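衣類たたみの自動化で怖いのは、派手な暴走より静かな失敗だと思う。

6月、Trallwoodの仕分けラインで、つかみ損ねたパーカーのひもが搬送ローラーに巻き込まれた。停止まで9秒かかった。けが人はいない。記録上の扱いは「軽微な詰まり」で、原因欄には「把持不良」の四文字しかなかった。

私はこの書き方に反対である。把持は成立していた。指は布をつかみ、センサーも正常値を返していた。見ていなかったのは、つかんだ場所以外の部分だ。 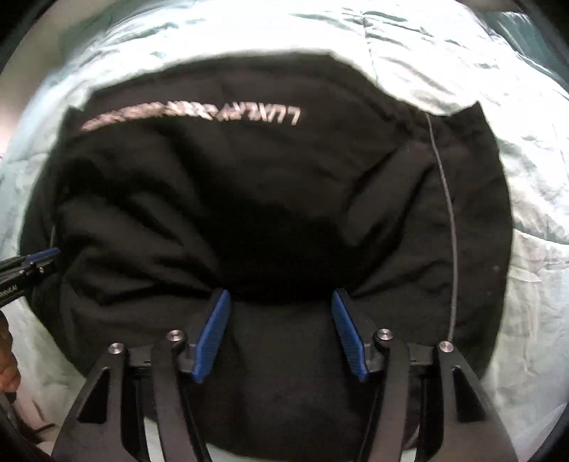
黒くて厚い服は特に難しい。ひだの奥は影になり、ひもがどこを通っているか、カメラの映像だけでは判断しにくい。人なら手で軽く振って確かめるが、その動作は手順に入っていなかった。

Triltexの保全担当だったTheano Koutsoukosは、過去の停止記録3407件を読み直し、ひもや袖の垂れ下がりが疑われるものを30件前後拾い出した。どれも別々の名目で処理されていた。分類が粗ければ、同じ事故は毎回初めての事故になる。

対策は高価でなくてよい。持ち上げた後に2秒止め、垂れた部分を横から確認する。処理量は落ちるだろう。それでも先に入れるべきだ。速度の議論は、停止記録の原因欄をまともに書けるようになってからでいい。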